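Workshop Tips: Trying Out Grippers at Home

If you have been tinkering with a small arm on the kitchen table, as I have for the best part of a year, sooner or later you will want to change the fingers on it. The ones that come in the box are seldom the ones you end up liking. What follows is a gathering of the small things I wish I'd written down the first time round (some of them I did write down, on the back of a seed packet, which then went out with the recycling). None of it needs special tools, and most of it can be done in an afternoon with the kettle on.

Start with the crockery. I know it is tempting to go straight for the interesting things, eggs and wine glasses and so forth, but a shallow plate will teach you far more about a gripper than an egg will. A plate has a low rim, it slides, and there is very little to get hold of unless you come at it from the side. Use melamine or plastic for the first week. I began with a china saucer and have been sweeping up bits of it ever since.

Do the same job with every set of fingers. Mine is plate from table to tray, and back again, 17 goes each, with a pencil tick for every good one. It is dull, I admit, but if you let yourself wander off and try a spoon halfway through you will have nothing to compare at the end. I've now been through the Halik fingers, which are stiff and narrow, and the Gatchalian pair, which have a softer pad and a bit of give in them. The Halik ones are lovely on anything with a proper edge. On a shallow rim they tend to skate. The Gatchalian pads grip the rim beautifully, but they pick up every crumb in the house and want a wipe with a damp cloth between runs.

Open the fingers wider than you think you need to before you come down. My early attempts nearly all went wrong in the same way, with one finger landing on top of the rim and tipping the whole plate up. A good wide approach, then close slowly.

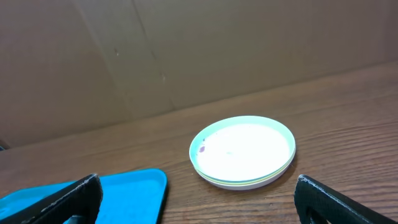

Issue 49, page 2

Glare is the thing that catches most people out. A glossy white plate under a bright overhead light can go almost blank in the middle, and a little wrist camera will make very heavy weather of it. A coloured rim helps no end, pale green in my case, as there is at least a ring to aim for. If you've only plain white plates in the cupboard, try turning off the big light and using a lamp to one side with a bit of greaseproof paper over the front (well clear of the bulb, please!). I moved my sessions to four in the afternoon all through July and that did nicely too.

Put up a backdrop. A flattened cardboard box is as good as anything you can buy, being matt and plain and free. Before I had one, the camera took a great interest in the curtains. Creases and scuffs don't seem to matter, though I would peel off any shiny tape.

Choose a tray in a colour quite unlike your table. Bright blue on reddish-brown wood is easy to pick out from any angle, and a raised edge gives you something for the plate to stop against if you let go a touch early. A square of damp kitchen cloth underneath will keep it from creeping about.

Now, controllers. I have two, the Unen and the Ilex, and I go back and forth over which I'd keep. The Unen is the easier to set up by a long way, and its closing speed can be changed with a proper knob, bless it. The Ilex wants a menu for everything. On the other hand the Ilex holds its position better on a long afternoon, and over 700 moves I had to reset it just the once. If you are starting out, get the one with the knob.

Look after your finger pads. Scuffs and a bit of fraying along the edges are ordinary wear and don't worry me, but if the surface has gone smooth at the tip, that's your grip gone. Rub it lightly with fine sandpaper, one way only, and brush off the dust. Keep washing-up liquid well away from pads unless you mean to rinse them twice.

Wash the plate too, while you're at it. Mine had jam on it for most of one session and the results were very good indeed, so I had to cross them all out and start again.

Last of all, keep your notes by the table and put the name of the fingers at the top of each sheet. I have a whole page of pencil ticks from the spring and no idea whether they belong to the Halik or the Gatchalian.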